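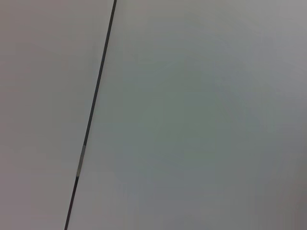 Three readers wrote in after the February issue to say that our wrist camera comparison had flattered the cheaper units, and Westow put it most bluntly: a camera that looks good on a cluttered bench tells you little, and we should have tested it on plain gray surfaces at close range, where it has almost nothing to hold on to.

The point is fair. The February test used a bench with parts bins, printed labels and a checkered mat, and all the cameras found enough corners to track. A good share of real work happens over blank panels. So we went back to the shop, took the mat away and ran the job again with two cameras, two grippers and one arm.

The cameras were the Kisent, a small fixed-focus unit with a rolling shutter, and the Haslam, which has a global shutter and costs four times as much. The grippers were the Hidgate two-finger parallel model and a plain single-cup vacuum tool that we built from stock fittings. The controller, cable runs and lamp positions stayed the same throughout.

The test target

Two flat surfaces meeting at a narrow seam make a useful target. One side reads as a slightly warm light gray and the other as a cooler one. The seam is dark and straight, and it gives the vision software one strong edge. One edge fixes the angle of the camera about its viewing axis and the distance across the line. It does not fix position along the line. For that the software needs a second feature, and in a close view the only candidate is a short pale stretch a little below the middle, where the dark line turns to a muted silver before going dark again.

Both cameras saw the seam every time. The difference was in that short stretch. With the Haslam, the ends of the pale segment were found on all 15 approaches. With the Kisent they were found on 9, and on the other approaches the software either merged the segment into the surface beside it or reported two separate seams. The second error is the worse one, as the controller then picks whichever line is longer and shifts the tool along it.

Exposure

Automatic exposure hurt the Kisent more than its shutter did. Over a nearly uniform field the exposure loop has little to settle on, and it hunts as the wrist moves into shade. Uneven light across the larger surface makes this worse. We locked exposure and white balance at the start of the approach and ran the set again. The Kisent then found the segment on all but 4 of the approaches. Locking the Haslam made no difference we could measure.

Compression is a separate matter. The Kisent sends a compressed stream by default, and smooth gray areas come out blotchy. Those blotches are weak, but a corner detector with a low threshold will pick them up and track them. Raise the threshold, or switch to the raw mode and accept the lower frame rate. We did the latter.

Grippers

The Hidgate needs an edge to close on, so on flat stock it depends on the camera for both position and approach angle. Its fingers stay out of view when fully open, provided the bracket is mounted on the long side of the flange. On the short side they show in the lower corners and have to be masked.

The vacuum cup tolerates more error. An offset of 10 millimeters along the seam did not affect the hold, as long as the cup stayed clear of the gap. Put the lip across the gap and it leaks. With the Kisent unlocked, this happened twice. With either camera locked, it did not happen.

Mounting and cables

The Haslam is heavier, and the arm's payload setting must be updated or the wrist settles late. Its connector also faces the tool side, so a right-angle plug is needed with the Hidgate. The Kisent clears both grippers as supplied.

Settings used

Exposure: locked before approach
White balance: locked before approach
Stream: raw on the Kisent, default on the Haslam
Lens distortion correction: on for both
Edge threshold: same value for both, set on the Haslam first

Updated 16/03/2022 to correct the bracket orientation given for the Hidgate.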